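Home Products Sorting stations Service Contact
Search products... Go

Plerberg 6 Cutlery Sorting Station

For canteens, hospital kitchens and catering companies
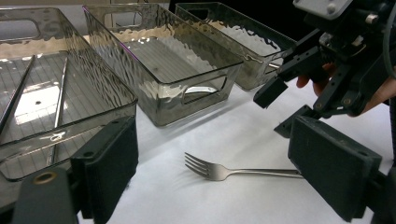

Latrice Achterberg wrote to us in November that her people in the dish room no longer argue about who must do the forks. Before the station came, this was the job given to whoever arrived last, and she had to make a list for it every month.

We hear this kind of remark often. Sorting of cutlery is not heavy work, but it is long, and it is done standing, with the head down, at the end of the shift when everybody is tired. The Plerberg 6 takes over this part. It picks up one piece at a time, recognizes what it is, and lays it in the bin for its type.

What changes for your staff

One person is still needed at the station. This person empties the washing baskets on the table, takes away the full bins and checks the pieces which the machine has put aside — bent forks, for example, or a spoon with food on it. In our experience the kitchen must decide early who this will be. At Mollisport, where two stations are in use, the staff change places every hour, and they asked for this themselves.

Please do not plan the station as a replacement of a full position. It gives back some hours in the afternoon. Most kitchens use them for setting the trays or for letting people go home on time.

Teaching new cutlery

If you buy a different model of cutlery, the station must learn it. Our trainer, Esperanza Quintanilla, comes to your kitchen and does the teaching together with your own staff, by hand, on a table with your own bins. Nobody needs to know programming. The training is included in the price for the first set.

Technical data

Capacity: 800 pieces per hour
Working height: 745 mm
Types of cutlery per set: up to 6
Weight of gripper unit: 26 kg
Bins: open plastic, with handle holes
Table surface: white, matte

Accessories

Traltard side table for washing baskets
Magalhães bin trolley, with brake
Spare finger pads, set of two

Prices depend on the number of bins and on the distance for delivery. Write to us with the size of your kitchen and we answer with an offer.

Contact | Terms of sale | © Plerberg Kitchen Automation | Back to top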